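Speaker notes: dressing a small venue on a small budget
Kevness hall, upstairs room, 40 minutes with questions

Start with the money. The Enurberg spring supper had 314 for the whole room, and the linen hire took 170 of it before anyone had thought about tables. Say the figures slowly, people write them down.

Ask who has hired a village hall in the past year. Wait for hands.

Point one. Look at the room at the hour you will use it. Delia Huenchumán visited the Serrano room at noon and planned for daylight. The supper was at eight. The ceiling lights were the only lights, and they could not be dimmed. We borrowed lamps.

Point two. Pick two colours and stop. Red and pale blue will carry a long table with white cloths. Artificial stems are fine for this. Roses and hydrangeas read well from the door, and they can be bought in July and kept in a box until they are wanted.

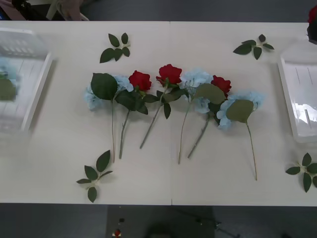 Luminița Cârstea wrote back after the first version of this talk that she would spend nothing on tables until the chairs were sorted, as guests sit on a bad chair for three hours and look at a centrepiece for one minute. Read that out. I agree with half of it. Chair covers cost more than people expect and they slip.

Point three. Keep the middle of the table low. Guests need to see each other, and serving dishes need somewhere to go. Mention the Cudness wedding, where the tall vases were on the floor by the soup.

Point four. Put one person in charge of taking things down. At Enurberg it was Mwanahawa Rotich, and the hall was clear by half past eleven. Agree this before the day and write it on the same sheet as the set-up times.

If time is short, skip the slide on candles. Most halls ban them anyway. Check the hire form.

Questions. Someone will ask about seating 200. Tell them to see Nelu Ilie at the break, he has the floor plans.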